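April, evening

Spent most of the day on the kitchen cell and hardly any of it on the actual loading task. I want to get this down while I remember the settings, because the notes from the winter are useless. They say "clamp tightened, cable moved" and nothing about how much or where to.

The trouble started with the gripper landing low. I was asking for a plate height and getting something a few millimeters under it, and worse toward the dishwasher side. I blamed the hand-eye calibration and reran it before breakfast. Same thing. Then I leaned on the base and felt it give. The clamp had worked itself slack, and every fast move was rocking the whole arm a little. I shut down, tightened it by hand, gave it a quarter turn more with the bar, and drew a pencil line on the stand so I can see if the base creeps again.

After that I did the cable. It had been pulling at the wrist whenever the last joint went past 90 degrees. I gave it more slack over the elbow and ran the joint end to end at low speed, watching for a snag. No snag.

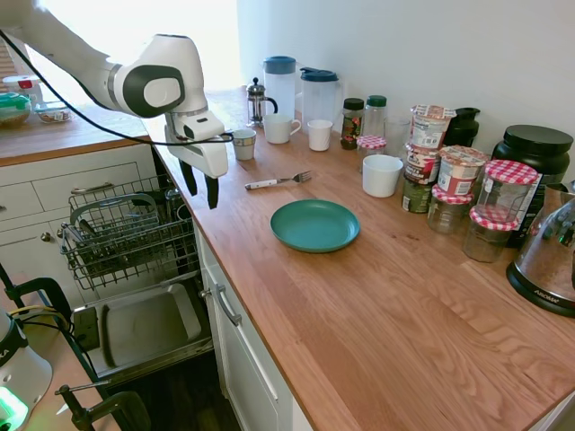
The fingers were next. The pads from Kallow are better than the old ones but they come with a film on them, and the white fork handle slides if it isn't wiped off. Alcohol, a lint-free cloth, then let them dry with the fingers open. I checked the grip force on the teal plate as well. The rim is shallow, and if the fingers come in flat they skate over it. Tilting the hand 12 degrees made the difference. I saved that as the default in Trovia and wrote it on the tape by the stop button too.

Lunch was late. Answered the people at Brumcombe about the spare flange bolts. They can send them this month. Ambaye still hasn't replied about the rack spacing, so I measured it myself with calipers and typed it in.

In the afternoon I reran the calibration, this time with the base held properly. Error came down to where it was when the arm was first put in. Then slow approach moves over the dishwasher, stopping above the utensil basket each time and going back up. I kept a hand on the stop the whole way. It took roughly 10 passes before I was happy with the height.

Left to do, in this order:

1. Check the pencil line on the stand before powering up. If the base has moved, redo the clamp and the calibration before anything else.

2. Repeat the slow approach over the basket, with the racks pulled out as far as they go.

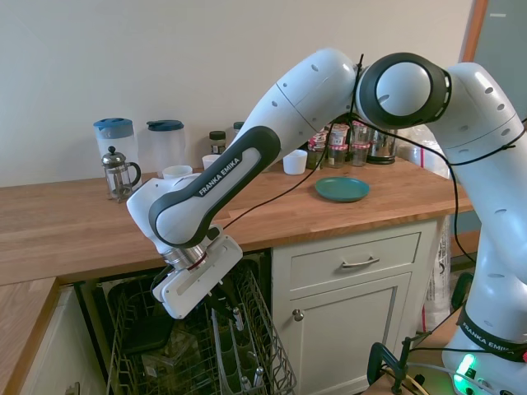
3. Wipe the pads again and try the fork at half speed.

4. Order a second clamp bar. The one I have is rounding off at the end.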